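Prarnamik releases Comis 3, a grasp planning and control package for two-handed desk work

FLORKSIDE, Saturday, January 11, 2020. Prarnamik today released Comis 3, the new version of its planning and control software for pairs of robot arms working at tables and desks. The release adds a shared motion planner for both arms, a revised perception module for thin flat objects, and a replay tool for finding faults in recorded runs.

Earlier versions of Comis planned each arm separately and checked for collisions afterwards. When both grippers held the same object, small differences in timing between the arms could twist it or pull it out of one grip. Comis 3 treats the two arms and the held object as a single chain. The planner sets one path for the object and works out the joint motion of each arm from it. The control loop runs at 500 Hz on both arms, with a common clock.

Thin objects have been a weak point for depth-based perception. A board or a book lying flat on a table gives very little height to measure, and a board held upright and edge-on may return almost no depth points at all. The new module fits straight edges in the colour image first and uses depth only to place them. It keeps tracking an object while the fingers cover part of its outline.
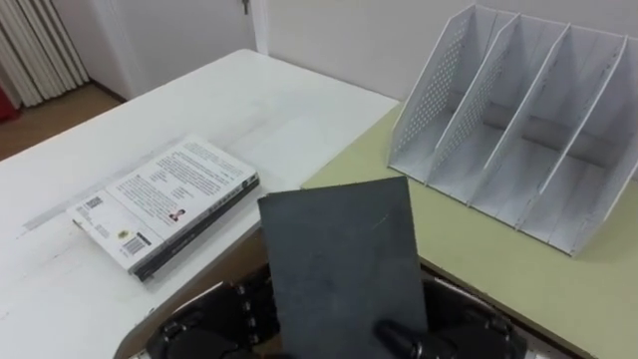
Placing is handled as a separate stage. The user marks a target, such as a compartment in a file organizer or an area of table top, and sets the permitted tilt on entry. If the measured force at either wrist passes the set limit, both arms stop together and the planner proposes a new approach angle. The operator can accept the angle, edit it or end the run.

"Most of the work went into the moment when two grippers share a load," said Kathleen Mac Suibhne, head of motion planning at Prarnamik. "The old planner was fine until the arms disagreed. We removed the part of the code where they could."

The replay tool, named Testa, reads the logs that Comis writes during a run and shows camera images, joint positions and wrist forces on one time line. Any point in a log can be used as the start of a simulated run with changed settings. Testa was used on 600 recorded runs during development, and 116 of these are supplied with the release as regression cases.

"I wanted to be able to open a failed run and change one number," said Dirk Van Leeuwen, who leads tooling at the company. "Before this we were comparing text files."

Comis 3 reads configuration files from version 2 without changes. Custom grasp scripts need to be rebuilt against the new interface, and a conversion guide is included in the download. Current licence holders can install the update from their account page. Support for version 2 ends in April.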